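Chapter 2
Reading Resistors and Building on a Breadboard

What you will learn in this chapter
How a breadboard is wired inside
How to read the colored bands on a resistor
How to work out the resistor an LED needs
How to check a circuit before you connect the battery

What you will need
The Plumell parts tray, or the same parts bought separately
A half-size breadboard
A 9 volt battery and a battery snap with bare wire ends
A multimeter with a continuity setting
Two red LEDs and an assortment of resistors

2.1 Why we start without solder

In Chapter 1 you drew a circuit as a closed loop and traced the path of current around it. Now you will build one. The circuits in this chapter are put together on a breadboard, where parts push in and pull out by hand. If you place a part in the wrong row, you move it. Soldered joints come later in the book, after you have had practice finding mistakes.

A breadboard is a plastic block full of small holes. Under the holes are metal clips that grip the leads of your parts. The clips join certain holes together, and most beginner errors come from not knowing which ones.

Look at the middle section first. Each short row has five holes, and those five are connected to each other. A gap runs down the center of the board. The five holes on one side of the gap are not connected to the five holes on the other side. Along each edge there are long strips called rails. Rails usually carry power, with red for positive and blue or black for negative. On some boards the rails are split halfway along, so check yours with the meter.

Try it. Set your multimeter to continuity and push a short piece of wire into each of two holes in the same row. Touch one probe to each wire. The meter should beep. Move one wire across the center gap and test again. You should hear nothing.

2.2 The resistor

A resistor limits how much current flows in a circuit. Resistance is measured in ohms. A resistor of 200 ohms lets more current through than a resistor of 2000 ohms when both are connected to the same battery.

Most small resistors are too tiny for printed numbers, so the value is given in colored bands. On a four-band resistor, the first two bands are digits, the third is the multiplier, and the fourth is the tolerance. The digits run from black for zero up through brown, red, orange, yellow, green, blue, violet, gray and white.

Worked example. A resistor has the bands red, black, red, gold. Red is 2 and black is 0, which gives 20. The third band, red, means multiply by one hundred. The value is 2000 ohms. The gold band means the true value may be up to five percent higher or lower. Change the third band to brown, multiply by ten, and you have 200 ohms.

Hold the resistor with the gold or silver band on your right and read from the left. Brown and red can look alike under a warm lamp. When in doubt, measure the part with the meter before you place it.

2.3 The LED and its resistor

An LED conducts in one direction only. The longer lead is the anode and goes toward the positive side of the battery. The shorter lead is the cathode. If the leads have been trimmed, look for the flat spot on the rim of the plastic body, which marks the cathode on most round LEDs.

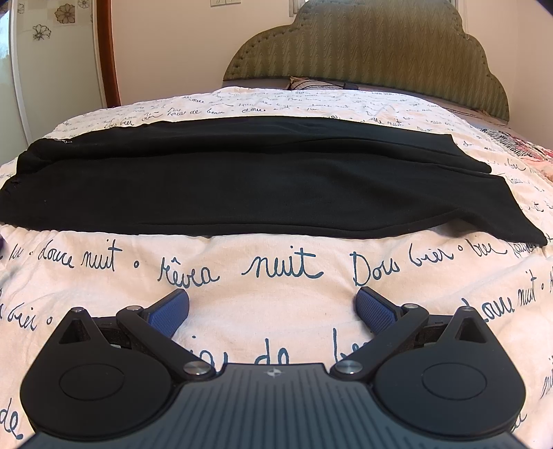

An LED must have a resistor in series with it. To find the value, subtract the LED voltage from the battery voltage and divide by the current you want. A typical red LED drops 2 volts. With a 9 volt battery, that leaves 7 volts across the resistor. For a current of 0.01 amps, 7 divided by 0.01 is 700 ohms. Resistors are sold in standard values, so pick the next one up, 750 ohms. A higher value is also safe. The LED will be a little dimmer.

2.4 Before you connect the battery

Go through these checks every time you build a circuit from this book.

Trace the loop with your finger from positive to negative. It should pass through the resistor and the LED.
Make sure no part has both leads in the same five-hole row.
Make sure no bare leads touch each other above the board.
Check the LED direction.
Connect the battery last and disconnect it first.

Key terms
anode, breadboard, cathode, continuity, multiplier, rail, series, tolerance

Project 2A, on the next page, uses one LED and one resistor. Have the board in front of you and the battery set aside before you turn to it.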